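Mollberg extends chore trials at Alton site

4 March 2022 — Mollberg will keep its household and shop-floor trials going at Alton until July, the company said in a statement. The program tests whether robot arms can take over small jobs that are still done by hand, among them sorting parts, folding cloths and handling packing strips.

The first round covered 500 attempts at simple tasks. The second will cover 1000, with the same arms and a longer list of chores.

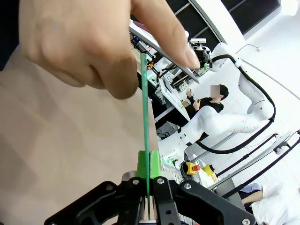 Thin, flexible items remain the hardest part of the work, according to Rosaire Friesen, who heads the program. A rigid box stays where it is put, while a strip or a cord bends as soon as it is touched. One exercise uses a long green plastic strip, held at one end between the green pads of a gripper while a person's fingertips press on the other. "The arm can hold it. Knowing when to let go is a different job," Friesen said.

More than 900 attempts in the new round are set aside for items of this kind. The remainder will go to kitchen and stockroom tasks at the Alness site, where 2 arms are due to be installed.

Friesen said the machines are not ready for private homes. A shop-floor version, named Roman, may come first — but Mollberg has not set a price or a release date.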